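The Simulator Should Be Uglier Than the Kitchen

For most of a decade the argument about training manipulation policies in simulation has been an argument about realism. Better renderers, better scanned meshes, better light transport, and the gap between the simulated arm and the real one will close on its own. I have spent enough time with the other position to want to defend it in print. The other position is that visual realism is a poor target for a training set, and that a cheap, badly matched, heavily varied scene does more for a policy than an expensive faithful one.

The claim is old. Domain randomization has been a standard tool for years, and I am not announcing it. What I think deserves a fresh argument is where the randomization is spent. Most groups spend it on color and lighting and leave geometry, clutter and camera pose close to a hand-tuned default. Our results on Prevberg suggest this is backwards, or at least that the budget is badly divided.

What was tested

Prevberg is a two-arm simulated setup with a tabletop-height cabinet, a set of household objects, and one overview camera plus a camera at each wrist. The scene generator, Dramani, was written largely by Menaka Bepari and Lesego Du Plessis. It assigns materials without regard to what the surface is. A wall may be given brick, plaster or flat paint, and a drawer front may be given any of them in any color. It also perturbs the camera poses, including roll, by amounts that most people find excessive when they first look at the output.

We trained policies under four settings. The first held everything fixed. The second varied appearance only. The third varied camera pose and object placement and left appearance alone. The fourth varied all of it. Each policy then got 100 trials per task on scenes with materials and poses held out from training. The tasks were reaching to a named object, lifting it, and setting it back down on the cabinet.

Frames from the fourth setting look like this, two from wrist cameras and one from the overview. 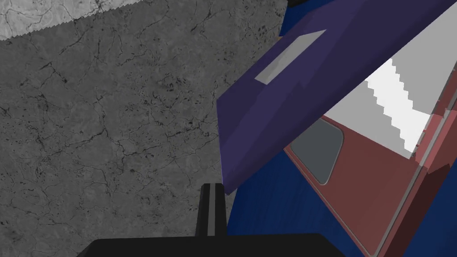
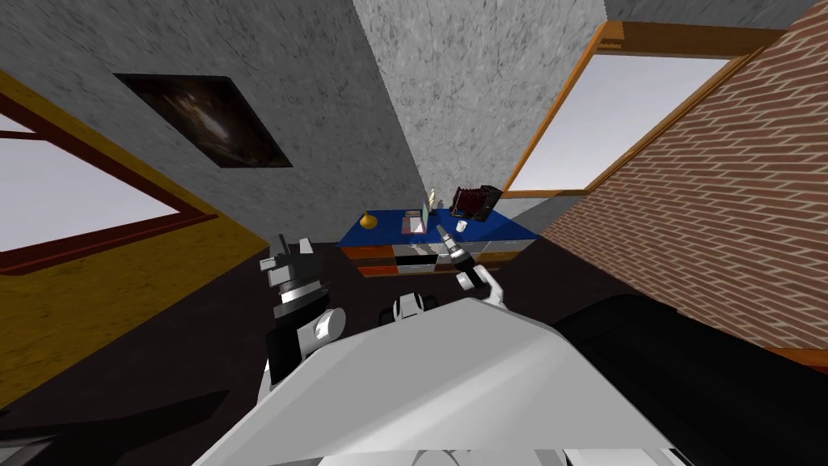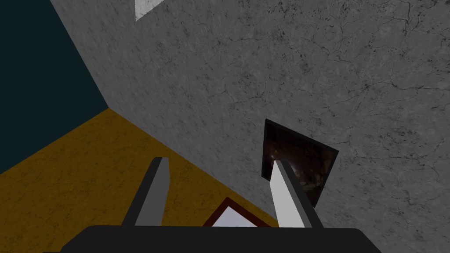 What came out

The ranking was what we expected at the two ends and not in the middle. The fixed setting was the worst on held-out scenes and the full setting was the best. The surprise was that pose and placement variation alone beat appearance variation alone on all three tasks, and that the distance between them was larger for lifting than for reaching.

Kiran Solanki's reading, which I share, is that reaching can be done from a coarse estimate. If the policy knows roughly which part of the image holds the target, it can close in and correct as it goes. Lifting needs the relation between the fingers and the object to be right at the end of the motion, and that relation is seen almost entirely through the wrist camera. A wrist camera turns with the hand. A policy that has only seen the hand approach from a few directions learns where the horizon is, or where a wall meets a floor, and uses it as a crutch. Repainting the wall does not take the crutch away. The boundary is still there in the same part of the image, in a new color.

There is a second failure that appearance variation does address. With fixed materials the policy keyed on the blue of the cabinet top. When the top was given another color at test time, the arms stalled at a height above it and drifted. This is the textbook case and I have no complaint about the textbook. My complaint is with stopping there.

The case against

Three objections come up whenever I present this, and they are not equally good.

The weakest is that the images look wrong. A reviewer of an earlier draft said the materials were "physically meaningless." They are. A drawer front does not owe the network a plausible finish. If the policy needs the finish to be plausible before it can find the drawer, that is a defect in the policy, and I would like to learn of it during training.

The second is cost. Randomized training is slower to converge. In our runs the full setting took 5 times as many updates as the fixed one to reach the same success rate on its own training distribution. Anyone who reads only the training curve will conclude that the method is worse. Cristóbal Lucero, who ran most of these jobs on our Stostonine cluster, has argued for a schedule that begins narrow and widens. We tried one version of that. It recovered part of the lost time and gave up a little on held-out lifting. I would not call the question settled.

The third objection is the serious one. Extreme variation may spend model capacity on conditions that never occur. No real wrist camera will be mounted with the roll offsets Dramani produces at the far end of its range. Fathima Matubbar put a number on this by clipping the roll range to 10 degrees and repeating the lifting task. The clipped policy did slightly better on test scenes inside that range and much worse outside it. Which result matters depends on whether you trust your mounting bracket. I have rebuilt ours 4 times, and I don't.

What I would change in common practice

First, report the variation by axis. A paper that says "we applied domain randomization" has told the reader almost nothing. Appearance, lighting, camera pose, object pose and clutter should each have a stated range and, where the compute allows, an ablation.

Second, test at the wrist. Overview cameras are forgiving. They see the whole workspace, and the geometry moves very little between episodes. Several methods that look equivalent from an overview camera separate quickly once the overview is removed -- we saw this with two baselines that I had considered interchangeable.

Third, stop choosing training scenes by how convincing they look in a figure. The pressure to do this is real, and I have given in to it. A clean render helps a talk. It has very little to do with whether the arm can pick up a cup after the camera has been knocked sideways.

The limits of the evidence are plain enough. One simulator, one robot body, three short tasks, and held-out scenes that were drawn by the same generator that drew the training scenes. Transfer to hardware is the test that counts, and those runs are scheduled for June. If pose variation turns out to matter less on the physical arms, the ranking above will need to be revised. I expect the order to hold and the distances to shrink.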